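Notes on the Grulla gripper fault

The purpose of this post is to set down what went wrong with the Grulla arm in February, and what has been changed as a result. Several readers wrote after my earlier remarks on the Gidey controller, and I regret the delay in replying.

The fault concerned the release of the gripper. On run 164 the fingers received the command to open and did not do so. The arm then continued to its home position with the payload still held. On run 166 the same thing happened at a higher speed, and I used the emergency stop. There was no injury. The printed finger on one side was cracked at its base and had to be replaced.

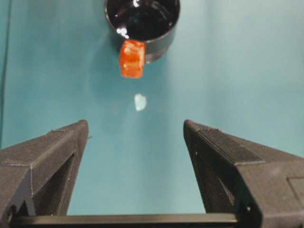
My first assumption was mechanical. Printed fingers wear, and a worn pivot can bind. I removed both fingers, cleaned the linkage and repeated the test with no load. The fingers opened each time, and the fault returned only when an object was in the grip.

Capucine Roussel then reviewed the logs with me on a Saturday and found the cause. The Fanalon driver reports a release as complete when the command is accepted. It does not wait for the finger position. Under load, the motor reached its current limit before it moved, the driver dropped the command without an error, and the controller proceeded as if the hand were open.
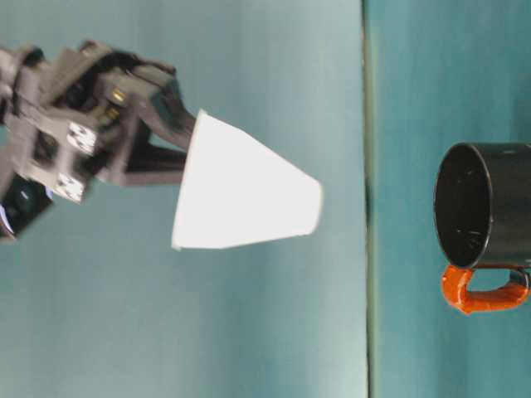 The following changes are now in place. The controller reads the finger position after every release and holds the arm still until the value is correct. If the position has not changed within 8 seconds, the program stops and a person must clear it by hand. The current limit has been returned to the Brellov default, which I had lowered last autumn to protect lighter objects – a decision I did not record at the time, and should have.

We have since completed 576 releases under load without a repeat of the fault. I do not regard the matter as closed. The driver still gives no error when it drops a command, and other users of the same version should check their own logs for it.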